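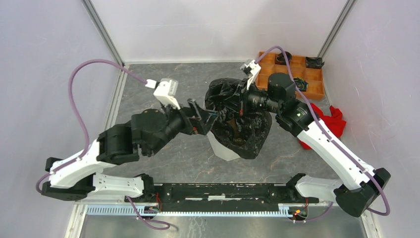
Segue o fio sobre o trabalho com sacos plásticos, que várias pessoas pediram depois do seminário de maio. Vou por partes. 1/

A tarefa: dois braços, um recipiente branco, um saco preto de plástico fino. O saco tem de acabar dentro do recipiente, com a borda virada para fora a toda a volta. Uma pessoa faz isto sem olhar. Para uma política aprendida por imitação é das tarefas mais ingratas que já tentámos no laboratório. 2/

O problema principal é a percepção. Plástico preto amarrotado quase não dá textura à câmara, e os reflexos mudam a cada movimento. A profundidade vem cheia de buracos. Desistimos da nuvem de pontos ao fim de duas semanas e ficámos só com RGB e posições das juntas. 3/

O segundo problema é o estado. Não há uma "pose" do saco que valha a pena estimar. O mesmo saco, largado no mesmo sítio, nunca fica igual. Por isso não modelamos o saco. Modelamos a relação entre as duas garras: distância, altura relativa, e se ambas estão fechadas em plástico ou em nada. 4/

Chamamos a isto internamente "par tenso". A ideia original é da Khanyisile Magagula e está numa nota curta que circulou no grupo antes de haver código. No artigo vai aparecer com um nome mais comprido, que os coautores preferem. 5/

Na prática: a política prevê, além das acções dos dois braços, um valor escalar de tensão entre as garras. Esse valor é supervisionado com a corrente dos motores durante as demonstrações. Não usamos sensor de força. 6/

Porquê a corrente e não um sensor: os braços são baratos e o pulso já vai carregado. Mais peso na ponta piora o seguimento de trajectória, e a corrente chega para distinguir "folgado", "esticado" e "vai rasgar". Para mais do que isso não serve, o ruído é grande. 7/

Dados: 50 demonstrações por teleoperação, todas com os dois braços. Cada uma começa com o saco amarrotado à mão. Tentámos variar a posição inicial do recipiente, mas só alguns centímetros. Quem quiser reproduzir deve contar com isso, a política não generaliza para a outra ponta da bancada. 8/

A parte mais difícil de demonstrar foi a pega inicial. As duas garras apertam o saco por lados opostos, e se apanharem camadas a mais o saco já não abre. Os operadores aprenderam a apertar pouco material. Isso não estava no protocolo, apareceu nos dados e a política copiou. 9/

Resultado com a linha de base (mesma arquitectura, sem o escalar de tensão): 5 sucessos em 50 tentativas. A maioria das falhas é uma garra que fecha no vazio e o episódio que continua como se nada fosse. O outro braço puxa e o saco sai do recipiente. 10/

Com o escalar: 15 em 50. É o triplo, e continua a ser fraco. Prefiro pôr já aqui o número bruto antes que alguém cite só a melhoria relativa. 11/

O que mudou de facto foi o tipo de falha. Com o escalar, quando uma garra perde o plástico, o outro braço pára de puxar na maior parte das vezes e a política volta a tentar a pega. Só que a segunda pega costuma ser pior do que a primeira, porque o saco ficou mais enrolado. 12/

Experimentámos acrescentar demonstrações de recuperação, isto é, episódios que começam já com uma pega falhada. Melhorou a segunda pega e piorou a primeira. Suspeito que a política ficou hesitante com o plástico ainda mal agarrado. Não temos dados suficientes para afirmar isso, fica como hipótese. 13/

Rasgões: 2 em toda a avaliação com o escalar. Na linha de base não os contámos de forma consistente, portanto não posso comparar. Erro nosso, devia estar na folha de avaliação desde o início. 14/

Sobre a montagem, porque perguntam sempre: os dois braços estão virados um para o outro, com as bases junto às pontas de uma calha preta comum. A zona em que ambos alcançam com folga é pequena, no meio. É uma limitação séria para objectos que esticam. Com as bases mais afastadas perderíamos a pega cruzada. 15/

Os cabos também contam. Nas primeiras sessões, com os braços muito estendidos, o cabo repuxava e a corrente do pulso subia. A política lia aquilo como saco esticado. Demos mais folga ao cabo e refizemos as demonstrações afectadas. Se usarem corrente como sinal, verifiquem isto antes de tudo. 16/

Software: o treino corre com o Laltent, a nossa ferramenta interna de registo e sincronização. Não está pública. Estamos a limpar a parte que alinha imagem e corrente no tempo, que é a única que interessa a terceiros. O resto é cola. 17/

Um pormenor de alinhamento: a corrente chega com um atraso em relação à imagem, e o atraso não é o mesmo nos dois braços. Sem corrigir isso, o escalar de tensão aprende uma média desfasada e o ganho desaparece quase todo. Perdemos um mês com isto. 18/

Próximos passos. Primeiro, sacos de outras cores, para separar o que é dificuldade visual do que é dificuldade de contacto. Depois, tecido fino, com a mesma política e sem novo treino. Não espero que funcione, mas quero ver onde falha. 19/

O grupo de Tenudberg vai repetir a avaliação com braços diferentes e o mesmo protocolo. Se os números deles ficarem abaixo dos nossos, publicamos os dois conjuntos lado a lado. 20/

Já me perguntaram por mensagem se o escalar não podia ser substituído por um histórico mais longo de posições das juntas. Testámos. Ajuda um pouco na detecção da garra vazia e nada na tensão. Vai numa tabela do apêndice. 21/

O rascunho está em revisão interna. Quem quiser a folha de protocolo antes disso pode pedir por mensagem, já a enviei a duas pessoas de Sekside e não tem nada de confidencial. 22/22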